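**FOR RELEASE IN JANUARY**

# Pleswood opens its sandwich data set, having made very few sandwiches anyone could eat

*A collection of 1000 recorded tries at moving play food from one place to another is now free to download*

Pleswood, a small robotics company with a large supply of toy groceries, is releasing Ikura, a collection of 1000 recorded examples of a robot arm handling the parts of a lunch. Each one shows a person steering the arm through a short job: pick this up, put it there, let go, back off without knocking over the rest. The recordings are meant for people training systems that learn by imitation, and who would like something other than colored blocks to imitate.

Ikura was named before anyone settled on the menu. There is no fish in it.

The set took one winter and most of the next summer to collect. Operators worked in turns of 20 minutes, which is how long a person can spend lowering a gripper onto a pretend slice of something before their judgment starts to go. After every try, the operator marked it as finished, dropped or abandoned. All of them are in the release, including a long run from one afternoon when the arm had been set up slightly crooked and the operators adapted to it so well that the fault went unreported until the following morning.

"People expect us to be proud of the clean ones," said Tahira Naqvi, who runs data collection at Pleswood. "I'm fond of the clean ones. But if you only show a learner someone doing it right, it has no idea what to do the first time the cheese goes sideways. And the cheese goes sideways constantly." 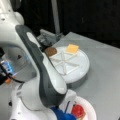 Flat food got more of Pleswood's attention than any other kind. A tomato, real or otherwise, offers a gripper plenty to hold. A slice offers an edge, and the edge is usually lying against whatever is underneath it. The round white tray used for part of the work makes things more interesting with its raised dividers, which cross in an X and split the surface into wedges. A square yellow-orange slice can end up tilted on top of one of those ridges, belonging to no wedge in particular, and the operator has to decide whether that counts as help or hindrance. Opinion inside the company is divided. The operators' notes on the matter are included with the release and should be read with some patience.

Every recording comes with camera views, the position of each joint, the state of the gripper and a one-sentence instruction in plain English. The instructions were written by the operators themselves, and Pleswood chose to leave them alone. Most are sensible. Several say "please." One says "the brown one, no, the other brown one," and has been kept as a fair sample of how people ask for things at lunch.

Ikura is divided into 3 parts:

- **Singles**, in which one item is moved to one place
- **Stacks**, in which items go on top of each other in a stated order
- **Changes of mind**, in which the instruction is replaced partway through

The last part is the smallest and was the slowest to collect. Operators knew a change was coming and kept hesitating in advance, so the team moved to having a coworker call out the new instruction from another desk at a moment of their choosing. This improved the data and did nothing for the mood of the room.

Alongside the recordings, Pleswood is publishing Loser, a baseline model trained on Ikura. It got its name during early testing and a later vote to change it failed. Loser manages single items well, stacks passably, and responds to a change of mind by finishing what it was doing first. The company would like outside groups to beat it and believes this should be within reach of most of them.

"Somebody asked whether the name would put people off," said Naqvi. "I said it sets expectations. We've had products with grander names that did less."

Ríos, the tool Pleswood built for replaying and sorting the recordings, is included too. It lets a user scrub through a try, compare it with others that had the same instruction and flag labels that look wrong. Roughly 3 percent of the labels were corrected this way before release. Further corrections from users are welcome, particularly ones about the second brown item.

Ikura, Loser and Ríos are free for research and teaching. Commercial users are asked to write first. Download instructions, operator notes and a list of known problems are on the Pleswood website, with the list of known problems placed at the top at Naqvi's request.

**About Pleswood**

Pleswood collects and prepares training examples for robots that work with their hands, or with whatever they have been given in place of hands. It does not cater.

**Press contact:** Tahira Naqvi, Data Collection, Pleswood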